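Musty front loader, gave up on the hot cycle

proltemlow_63
Our gray front loader smells like a pond. I've run the hot cleaning cycle 4 times this month and the towels still come out swampy. My spouse wants a new machine. I want to not spend $387 on a fancy used one from Dultum Appliance.

steynwash
Leave the door open. All the way, between every load. People shut it because it looks tidier and then wonder why they own a terrarium.

illum122
Disagree with "all the way." I walk past mine in the dark and my shin has opinions. Cracked a couple of inches is plenty.

steynwash
Your shin can learn. Mine stands like this all day:

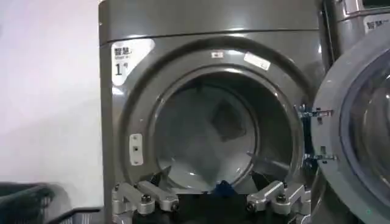 Does vinegar in the drum get rid of the smell?
It helps a little with odor, but the gunk usually lives in the folds of the rubber gasket and the drain filter, so clean those by hand first.

illum122
And go easy on vinegar, it's rough on rubber if you do it every week. My last gasket went stiff as a boot.

proltemlow_63
Cleaned the filter. Found a sock, two hair ties and something I'm choosing to call lint. Door is open. Spouse has already walked into it.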